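Sarel plug-in room thermometer: four months on

Jan 26, 2022

I bought the Sarel in September, when our back bedroom had started doing its usual trick of being lovely at teatime and freezing by midnight. I'd been borrowing an old dial thermometer from my neighbour Poul Baldursdóttir, who swears by it, but you have to remember to go and look at the thing, and I never did. The Sarel keeps a log for you. It plugs into the wall, takes a reading every 20 minutes and shows the day's high and low on a little screen. No app, no account, no cheery emails. Bliss!

Setting it up took me longer than it should have. The booklet is one sheet folded into a very small square, and the English is squeezed in at the back under the warranty. You hold the left button until the dashes blink, then let go, then hold it again. I kept letting go too early and ending up in Fahrenheit. Once you've got the clock right it stays right, even after a power cut (we've had two).

As for accuracy, I put it next to Poul's dial and next to the Ritchie I keep in the greenhouse, and left all three on the landing overnight. The Sarel and the Ritchie agreed to within half a degree. The dial was off on its own somewhere, but I haven't had the heart to tell her. Humidity I'm less sure of. It said 55 per cent in the bathroom straight after a shower, with the mirror completely fogged, and I can't believe that. Give it half an hour and it catches up.

The screen is good and big, and I can read it from bed without my glasses. The backlight is another matter. It's a fierce blue-white and it comes on by itself whenever the temperature shifts by a full degree, so on a cold night it goes off like a lighthouse. There's a setting to dim it, page two of the menu, and dim is still too bright for me. I've got a square of brown paper taped over it now.

I did look at the Latier before I bought this. It's a nicer looking thing and holds 2000 readings, but it eats batteries, and my brother-in-law Angus Carnegie has been through three sets in his.
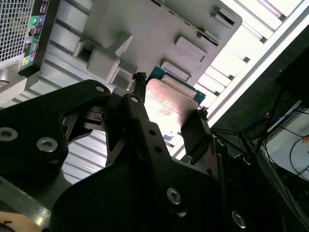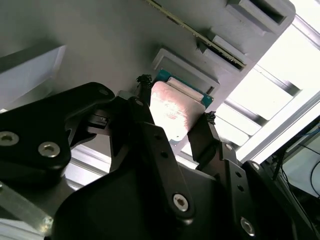 The plug is my other grumble. It's a fat one, and on a double socket it blocks the switch next door, so the bedside lamp has had to move to an extension lead. A short cable would have sorted that out. I've also found it reads slightly warm if it's right above a radiator, so pick your socket with a bit of care.

Would I buy it again? Yes, for a bedroom or a nursery, with the brown paper. For a bathroom I'd look elsewhere. Mine came from Stindotow with free delivery, and it turned up in a box big enough for a pair of boots. I'm giving it 4 stars, and I'd give it the last one if they sorted out that backlight.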